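Home Classes Open Studio About Visit

About Lodamum Pottery School

We teach people to make pots, and we love it! Lodamum began when Seija Aaltonen and Cempaka Kusuma got talking at a kiln opening and couldn't stop (they missed their bus home). Seija had been throwing for years, Cempaka was mostly a hand builder, and both of them wanted a place where a total beginner could walk in and get clay on their sleeves the same evening.

We now see 130 students a term, in beginner wheel, slab and coil, and a glazing class that always runs late because everyone wants one more test tile. Our glaze wall has 200 tiles on it, and yes, you can take them down and hold them next to your pot. Cempaka's favorite is number 68, a soft green that she'll talk about for as long as you let her.

Kids' classes run during school breaks, and every October we put the tables out for the student sale. Come early if you like mugs! 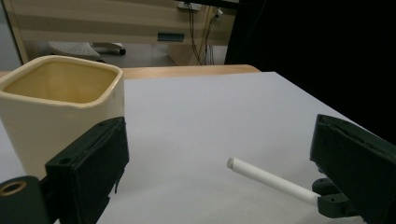
Square-mouthed cup, ivory with a pale yellow inside.

Members can use the wheels and shelves until 9 p.m., and firing is included in the fee. Never touched clay before? Great, bring an old towel and we'll find you an apron.

Contact us | © Lodamum Pottery School | Back to top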